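Kemstead Tabletop and Video Games Club
Minutes of the August meeting

Meeting opened at 7:10 p.m. Jasmina Radonjić in the chair. Minutes of the July meeting were read and approved with one correction: the loan copy of Prultness went back to the Millico branch library, not to the school.

Open night. 81 people signed in, up from 64 in spring. The co-op tables filled first and stayed full. Several parents asked for a printed list of games by age. Jasmina will write one up before the next open night.

Prultness league. Round four is finished except for two matches. Players have until the end of the month to report scores. After that an unplayed match counts as a draw. There was a long discussion of whether the expansion maps should be allowed in the playoffs. Vote: 18 in favor, 7 against. Maps are allowed.

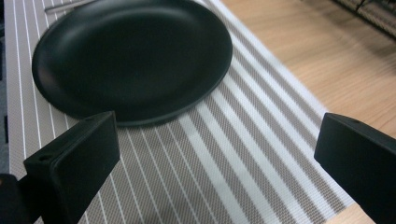
Ásgeirsdóttir Cup. The entry fee stays the same as last year. The prize fund stands at $500, and a motion to split it among the top four teams instead of the top two was tabled until September. Teams need to send in their rosters by then.

Equipment. Two controllers have stick drift and will be replaced. The older console still shuts off during long sessions. Agreed to keep it off the tournament stations for now.

Other business. Request to start at 6:30 on school nights. No decision.

Adjourned 8:45 p.m.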